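발표자 메모: 작은 마을 도서관의 구술 기록 모임
Hiwot Mamo
2023년 2월 18일

슬라이드 1. 인사
안녕하세요. 저는 히워트 마모라고 합니다. 한국어로 발표하는 것은 오늘이 두 번째입니다. 말이 조금 느릴 수 있으니 양해 부탁드립니다. (물 한 모금 마시고 시작할 것)

슬라이드 2. 모임의 시작
저희 모임 이름은 투파(Tufa)입니다. 위브스우드라는 동네의 도서관에서 어르신들의 이야기를 녹음하고 글로 옮기는 일을 합니다. 처음에는 회원이 다섯 명이었습니다. 녹음기도 한 대밖에 없어서 순서를 정해 빌려 갔습니다.
지금까지 모은 녹음은 266개입니다. 가장 짧은 것은 7분인데, 방앗간 종소리에 대한 이야기입니다. 저는 이 녹음을 제일 좋아합니다.
(녹음을 틀기 전에 소리 크기를 확인할 것)

슬라이드 3. 질문하는 방법
저희는 처음에 질문지를 아주 길게 만들었습니다. 그런데 질문지를 보면 어르신들이 시험을 보는 것처럼 긴장하셨습니다. 그래서 지금은 첫 질문을 하나만 준비합니다. "어렸을 때 아침에 무슨 소리가 들렸습니까?"
이 질문을 드리면 닭 이야기도 나오고 기차 이야기도 나옵니다. 어떤 분은 한참 동안 아무 말씀도 안 하십니다. 그때 진행자가 먼저 말하지 않는 것이 중요합니다. 저도 이것을 배우는 데 오래 걸렸습니다.
(여기서 잠깐 쉬기. 청중에게 같은 질문을 해 보기)

슬라이드 4. 글로 옮기기
녹음 한 시간을 글로 옮기려면 보통 하루 저녁이 다 갑니다. 사투리는 고치지 않고 그대로 씁니다. 뜻이 어려운 낱말은 아래에 설명을 답니다. 웃음과 한숨도 괄호 안에 적습니다.
사람 이름은 본인이 허락하신 경우에만 씁니다. 허락을 받지 못한 이름은 첫 글자만 남깁니다. 주글게이트 쪽에서 녹음한 이야기에는 이런 이름이 많습니다. 옛날에 땅 때문에 다툰 집들이 아직 서로 이웃이기 때문입니다.

슬라이드 5. 손으로 하던 일
말로만 남기기 어려운 기억도 있습니다. 반죽을 얼마나 누르는지, 실을 어느 손가락에 거는지 여쭤보면 대부분 "그냥 이렇게"라고 대답하십니다. 녹음에는 "이렇게"만 남습니다. 그래서 저희는 손의 모양을 글로 적는 칸을 따로 만들었습니다. 손바닥의 방향, 엄지의 위치, 손가락을 굽힌 정도를 적습니다.

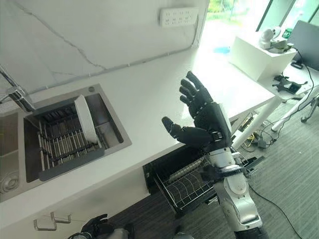
이 칸을 채우는 사람은 녹음을 맡은 사람과 다른 사람이어야 합니다. 한 사람이 두 가지를 같이 하면 대화가 자주 끊어집니다. 투커우드에서 바구니 엮는 분을 만났을 때 제가 혼자 다 하려고 했다가, 결국 한 번 더 찾아가야 했습니다. 그분은 두 번째에 훨씬 재미있는 이야기를 해 주셨습니다.

슬라이드 6. 앞으로의 계획
5월에 작은 책을 냅니다. 300부 정도 인쇄하려고 합니다. 이야기를 해 주신 분들께 먼저 드리고, 나머지는 도서관에 둡니다. 글자 크기는 크게 하기로 했습니다.

질문 시간
(보관 기간에 대한 질문이 나오면: 원본 녹음은 도서관이 보관하고, 가족이 원하면 복사본을 드린다고 답할 것. 질문을 잘 못 들었으면 천천히 다시 부탁드릴 것)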